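Site Visit Report: Calden Server Refurbishment Hall, Buvbridge
Published Oct 4, 2020

Members of the Jeronden Technical Visits Program toured the Calden refurbishment hall in Buvbridge at the invitation of the site's engineering office. The purpose of the visit was to review the robotic processor installation cell, known on site as Ra, and to hear the findings of an inquiry into the fault that took the cell out of service in July. This report summarizes what the group was shown and told.

Attendance was limited to 12 visitors, divided into two parties. Each party received a safety briefing at the gate, was issued antistatic footwear and a face covering, and was asked to remain behind the yellow floor line except where an escort indicated otherwise.

Background to the fault

Calden receives retired computers from business customers, tests them, and rebuilds them for resale. Most of the work is done by hand. Ra was introduced to handle one step that had produced a steady number of rejected boards: the placing of a processor into an open socket. The contacts in a socket of this type are fine and bend easily, and a bent contact generally means the loss of the board.

The cell was accepted for regular use after a trial of 3,000 placements. According to the inquiry summary, 2,717 of these were completed without operator help. The remainder were stopped by the operator or by the cell itself, and no board was damaged during the trial.

In July, over the course of a single shift, 46 boards passed through Ra and were later found to have bent contacts. The cell had reported each placement as normal. The damage came to light only at the power-on test, by which time the full batch had left the area.

Findings of the inquiry

The engineering office explained that the fault had two causes. The first was mechanical. A fastener in the gripper assembly had worked loose, which allowed one finger to shift slightly under load. A processor held between the fingers could therefore tilt as it was lowered, so that one edge met the socket before the other. 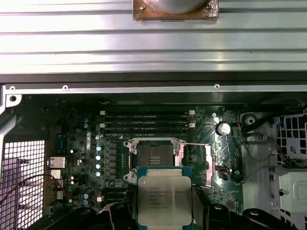 The second cause lay in the settings. The force limit on the downward move had been raised during maintenance and was not returned to its approved value. With the proper limit in place, the arm would have stopped at the first uneven contact. The higher limit allowed it to press on, and the control software had no separate check on the angle of the part.

The office was direct about the failure of procedure. The maintenance sheet had a line for recording changed settings, and that line was blank. The shift handover did not mention the work. The group was also told that an operator had reported an unusual sound from the cell early in the shift. The report was logged as a low priority — the cell showed no alarm — and was not reviewed until the following morning.

Safety considerations

No person was injured. The inquiry did find, however, that the raised force limit applied to every downward move of the arm, including those made in setup mode, when a technician may have a hand inside the chassis. This was treated as a safety matter in its own right, and the cell remained locked out until it had been resolved.

Measures now in place

Force limits can no longer be changed from the cell's own panel. A change requires two sign-ins and expires at the end of the shift. The gripper fasteners are marked with paint so that movement can be seen, and they are checked at each shift change. The first board of every run is removed and its socket inspected under magnification before the run continues. Operators may stop the cell on the basis of sound alone, and the stop is not counted against output figures.

A further run of 300 supervised placements was completed before Ra returned to service. The group was given a copy of the results, which recorded no bent contacts and four stops for uneven contact.

Questions from visitors

Several visitors asked why the cell had not been fitted with an angle check from the start. The office replied that the force limit had been considered sufficient and that this view had since changed. An angle check is being tested on a second cell, with no date set for its use in production. Another question concerned the damaged boards. Those with only a few bent contacts were repaired by hand, and the others were stripped for parts.

The Program thanks the Calden site for its hospitality and for its openness on a difficult subject. Members who wish to read the inquiry summary may request it from the Jeronden office. It may not be copied or passed on without Calden's written consent.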